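**Hullura** is a student robotics project of the Suteck technical school in Cillden. It teaches basic automation through the handling of small household goods and is open to students in their final 2 years. The project was started by Sang Sầm, an instructor in the school's mechanical department, and is sometimes called the Sầm course in school records.

Participants work with hand-held grippers, which they guide through simple tasks such as picking up, moving and setting down packaged items. Recordings of these tasks are later used to train a robot arm. Each enrollment is limited to 24 students, and the full course takes 82 hours, most of them spent in the workshop.
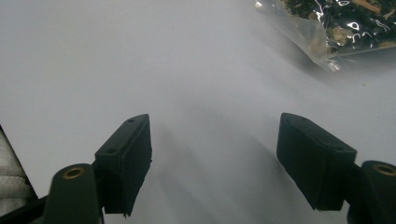
Soft packaging forms a separate unit of the course. Thin film changes shape when it is gripped, and students are asked to compare several approaches to the same item before choosing one. Every student submits 30 recordings, along with a written log of failed attempts. Logs are graded on completeness, and a high rate of failure does not lower the mark.

The current rules of the project took effect on 01/10/2023. They permit students from other departments to enroll with the consent of the instructor. A public demonstration is held each January in the main hall of the school.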